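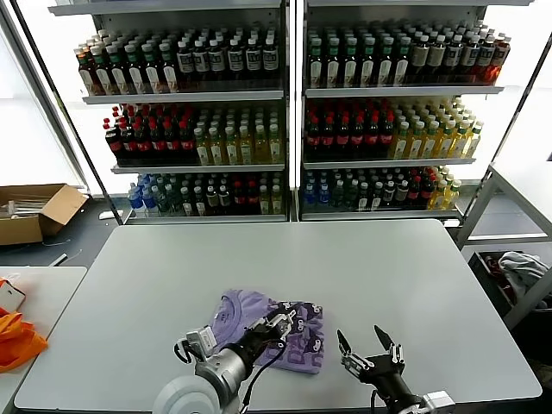

3D scan export - mesh comes in with holes

Posted in: Studio Tech > Scanning & Fabrication
October, 4:40 pm - by Ellwood studio desk
Print this page | E-mail this page

Problem: scans of the glazed vase group fail on export to Voltell. Color map fine in preview, gone after export. Holes along the rims. Show files due at the printer end of month.

Setup: Borex handheld scanner, Hirose turntable, latest Voltell build. Matte spray on the glossy pieces only.

Tried so far:

- Restarted everything. No change.
- Recalibrated scanner, 2 passes. Rims slightly better, color still missing.
- Slowed turntable to 30 seconds a turn. Less drift, keep this setting.
- Split the big vase into 2 scans and merged by hand. Seam visible, artist says no.
- Exported at 65 percent density. Color came back!! Rims still open.

So color is a file size thing, more than likely. Asked Voltell if theres a cap on texture size, no answer yet.

Update, 6:15 pm - rims closed after a second coat of spray on the inside lip. Glaze was bouncing the light. Do NOT spray the unglazed ones, it stains.

Still open: full density export with color. Sending low density to the printer as a proof for now, artist wants to see the foot ring before she signs off. Leave ticket open pls, and dont delete the raw scnas.

Status: waiting on vendor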